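Ciltside Council
Following the item on local radio, we are setting out the position on padlocks attached to the Virkel Footbridge. The posts below cover the removal, what happens to the locks, and the alternative site at Welten Reserve.

Ciltside Council
The Virkel Footbridge is 97 metres long and carries the shared path between Baert Street and the reserve. Its side panels are woven steel mesh, tensioned between posts. The mesh was designed to stop people and bicycles going over the side. It was not designed to carry a permanent load.

Ciltside Council
Padlocks first appeared on the downstream panels after the path was widened. For several years they were few enough that staff left them where they were during routine inspections. By last summer the middle panels had begun to sag and two of the lower clips had pulled open.

Ciltside Council
The January inspection recorded 1762 padlocks, nearly all of them on the downstream side. The engineer's report asked that every lock be taken off before the mesh is re-tensioned. Council accepted that recommendation in full.

Ciltside Council
A word on materials, as several callers have raised it. Brass locks last well outdoors, but their shackles are commonly hardened steel and will rust. Where a rusting shackle sits against galvanised wire, the zinc coating wears through at that spot and the wire starts to go as well. The staining visible from the riverbank came from this.

Ciltside Council
Combination locks and coated locks are no better for the mesh. The weight is much the same, and plastic coatings hold moisture against the wire. We ask that people not attach locks of any type, ribbons, cable ties or laminated notes to the bridge.

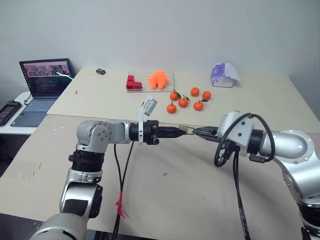
A resident of Baert Street has written to ask why the locks could not simply be thinned out each year, with the oldest left in place. She points out that some of them were put there in memory of people who used to walk the path every morning.

Ciltside Council
We thank her for the letter. Thinning was considered. The difficulty is that the oldest locks are on the panels with the most wear, and those panels have to come down entirely. Choosing between one family's lock and another's is also a decision we do not think staff should be asked to make.

Ciltside Council
Removal will be done panel by panel, working from the Baert Street end. Crews will start at 9 am each day to stay clear of the school and commuter traffic. The path will remain open, narrowed to a single lane beside the work area. Cyclists are asked to dismount there and give way to prams and wheelchairs.

Ciltside Council
Locks will be cut at the shackle. This means the body of the lock, with any engraving or writing on it, should come away undamaged. Painted and marker-pen inscriptions have often faded already, and we cannot undertake to preserve them.

Ciltside Council
If you would like to remove your own lock beforehand and still hold the key, please do so. A little graphite powder in the keyway will usually free a stiff cylinder. Please do not bring bolt cutters or grinders to the bridge. One panel has already been damaged by someone attempting to help, and the repair was charged to the maintenance budget.

Ciltside Council
Keys thrown from the bridge are a separate matter. The river is shallow at this point and the gravel bars are used by children in the warmer months. Divers will not be engaged to recover keys. A magnet sweep has been suggested more than once; brass keys do not respond to a magnet.

Ciltside Council
Removed locks will be kept in labelled trays according to the panel they came from. They can be claimed at the customer service counter on the ground floor of the Ciltside Library. You will be asked for the names, initials or date on the lock, and the part of the bridge where it was fastened. Proof of purchase is not needed.

Ciltside Council
The claim period runs for the whole of autumn and winter. If you live outside the district, claims may be made by email, and locks can be returned by post at the cost of the postage. Former residents have been in touch from interstate and overseas, and we will hold a lock for collection by a friend or relative if you tell us in writing.

Ciltside Council
Locks that nobody claims will go to the scrap metal contractor, sorted into brass and steel. The proceeds will be put toward seating on the river path. We do not expect them to pay for a great deal of seating.

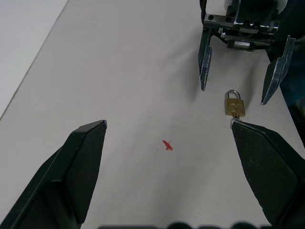
Could the brass be melted down and cast into something for the reserve, asks one reply to the posts above, in place of selling it for whatever scrap is fetching this month? A sundial is proposed, or a plaque at the lookout.

Ciltside Council
The suggestion has been passed to the parks team. Mixed scrap brass varies a good deal in its composition, and a foundry would need to say whether it could be used. We have asked for a quotation and will publish it when received. No sale will be made before then.

Ciltside Council
Turning to Welten Reserve. A freestanding steel frame will be installed beside the lower picnic shelter, on its own footing and well away from the bridge. Locks may be attached to it without a permit. The bars are thick round steel, so a lock with a longer shackle will be needed. Very small luggage locks will not close around them.

Ciltside Council
The frame will be inspected with the playground equipment. When it is full, a second will be considered through the ordinary budget process. Council reserves the right to remove locks carrying offensive wording or advertising.

Ciltside Council
Several people have asked for locks reclaimed from the bridge to be moved to the frame by staff. We are unable to offer this. With the shackle cut, the lock cannot be fastened again. A local locksmith may be able to fit a new shackle to some of the larger types, and a small hole drilled through the body will take a wire loop, which is permitted on the frame.

Ciltside Council
On penalties: no person will be fined for a lock already on the bridge. New signs will be placed at both ends once the panels have been re-tensioned. After that time, locks found on the mesh will be removed at the weekly inspection and held for the usual lost property period.

Ciltside Council
We are aware that tour operators have listed the bridge as a place to leave a lock, and we have written to those we could identify. If you run accommodation in the district and your guest folder or website mentions the practice, please amend it to refer to Welten Reserve. Replacement wording is available from the visitor information desk.

Ciltside Council
Lighting on the bridge will be out on the downstream side while the panels are off. Temporary lights will be fixed to the upstream posts. Any fault with these after dark should be reported on the after-hours number, which is shown on the notice at each end of the path.

Ciltside Council
Questions about a particular lock should go to the customer service counter. Questions about the works or access can be sent to the infrastructure team through the online form, under "Paths and bridges". Replies to these posts are read during office hours only.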